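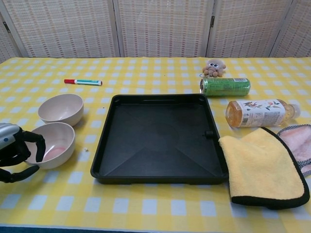 4 min read

About Deteria

Deteria supplies table settings, tablecloths, trays, bowls and folding screens to canteens, break rooms, shared apartments and small guest houses. The company operates from a single site in Cistthorpe, with a second storage building in Stastau. The catalog currently lists 563 items, of which 399 are kept in stock. The remainder are made to order.

What we do

The work falls under two headings: supply and table reset. Supply covers the selection, packing and delivery of tableware and linens. Table reset covers the written procedures a client uses to return a table to its starting condition after a meal or a break. Most clients take both. A reset procedure is specific to one table size and one set of contents, and it is revised when either changes.

Cloths

Our standard cloth is a woven check. The yellow-and-white gingham is the most frequently ordered pattern and is the one laid on the table in our own showroom. A check gives staff a built-in reference for placement: a tray can be squared to the lines of the cloth without measuring. Crumbs and small spills are harder to find on a check than on a plain dark cloth, so the reset procedure for gingham includes a second pass by hand across the full surface.

Cloths are cut to cover the top with an overhang on all sides. Clients who need a shorter drop for wheelchair access should state the clearance height when ordering. All cloths are washed once before dispatch to take out initial shrinkage.

Bowls and trays

Round bowls in pale finishes account for a large part of our tableware orders. Pale interiors show residue, which shortens inspection. Under our procedure a bowl with any liquid in it is emptied at the sink before it is stacked, and a bowl that looks clean is still wiped. Two bowls of the same size are stored nested, with a paper disk between them.

Square trays with raised edges are recommended for shared tables. The raised edge holds drips from cans and bottles. In a standard layout the tray goes at the center of the table, with bowls to the left and drinks to the right.

Screens

Folding screens are supplied in three-, four- and five-panel versions. A woven panel in light beige is the default. The screen is placed behind the table to separate an eating area from a work area and should stand with its panels slightly angled. A screen opened fully flat is unstable. Hinges are inspected before dispatch and again when a hired screen is returned. Clients on the hire plan may keep a screen for up to 186 days before a new agreement is required.

The reset procedure

The general form is as follows. Individual clients receive a version adapted to their table.

Remove drinks first. Closed bottles go back to the shelf or refrigerator. Cans are emptied, rinsed and placed in recycling.
Remove items that do not belong to the table, such as pens, keys and key rings, and put them in the found-items box.
Empty and remove the bowls.
Lift the tray, wipe it on both sides and set it aside.
Clear crumbs toward one edge and collect them. Do not shake the cloth indoors.
Check the cloth for marks. Replace it if a mark is larger than one square of the check.
Return the tray to the center and the clean bowls to their positions.
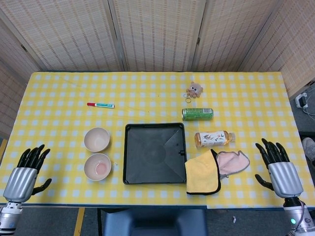 Do drinks left lying on their side have to be stood up before the table is cleared?

Stand up any open can or bottle first and check the cloth under it for leaks. A bottle with its cap fully tightened can be lifted straight off the table.

History

Deteria began as the linen department of Ekinci, a kitchen outfitter in Cistthorpe, and was separated from it when demand for tableware outgrew the shared warehouse. Ekinci remains our supplier for shelving and sink units. The Stastau building was added later to hold folding screens, which take up more floor space than any other product line. Since separation, 1441 tables have been fitted out under our procedures.

Ordering and visits

Orders are accepted by written request with table dimensions, number of seats and a note of how the table is used. Swatches of all cloths are sent on request. The Cistthorpe showroom can be visited by appointment, and visitors may bring their own bowls or trays to check them against a cloth. The Stastau building is not open to visitors.

No orders are dispatched in the last week of December. Returns of hired screens falling due in that week are moved to the next working week without charge.

Page last revised 7 Oct 2023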